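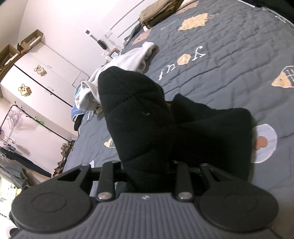 Looking After Your Wooden Chopping Boards

My mother-in-law had the same chopping board for most of her married life, a great heavy slab of camphor laurel that lived beside the stove, and when it came to us it was as grey as an old fence paling. I nearly put it out for the council clean-up, I'm ashamed to say! A bit of sanding and a good drink of oil brought it back beautifully, and it's been on our bench ever since.

Everyday washing

Hot water, a little dish soap, a quick scrub and straight out again. Please don't leave it soaking in the sink while you watch the telly, and keep it out of the dishwasher altogether. Wash both sides, even if you only used one, so that the board dries evenly and doesn't cup. Then stand it on its edge with air on both faces. Mine leans against the tiles near the window overnight, and by breakfast it's ready.

Onion, garlic and fish

Sprinkle coarse salt over the board, cut a lemon in half and rub it round and round with the cut side, squeezing as you go (a tired old lemon from the bottom of the crisper is fine). Leave it for five minutes, scrape off the grey slush and rinse. Beetroot stains will fade with this as well, though you may need a second go. My neighbour Lotte swears by bicarb for garlic, and I've tried it and it does work, but I like the lemon smell better.

Sanding a tired board

If the surface has gone furry or there are knife marks you can feel with a fingernail, start with 100 grit paper wrapped around a cork block and work along the grain. Wipe the board with a damp cloth and let it dry - the fibres will stand up and feel rough again, and that's meant to happen. Finish with 300 grit or whatever fine paper the hardware shop has near it. Wear a mask and do it outside if you can, particularly with camphor laurel, as the dust gets right up your nose.

Oiling

Use food-grade mineral oil. I used olive oil for years and wondered why the board smelled like an old chip packet by February. Warm the bottle in a jug of hot water, pour on more than you think you need and spread it with your hand or a bit of old T-shirt, ends and all. The end grain drinks the most. Leave it overnight, wipe off whatever is left, and give it another coat if it still looks thirsty. A new board wants 3 coats over its first week or so, and after that I do ours once a month, more often in summer.

Wooden spoons and salad servers can have the leftovers from the cloth.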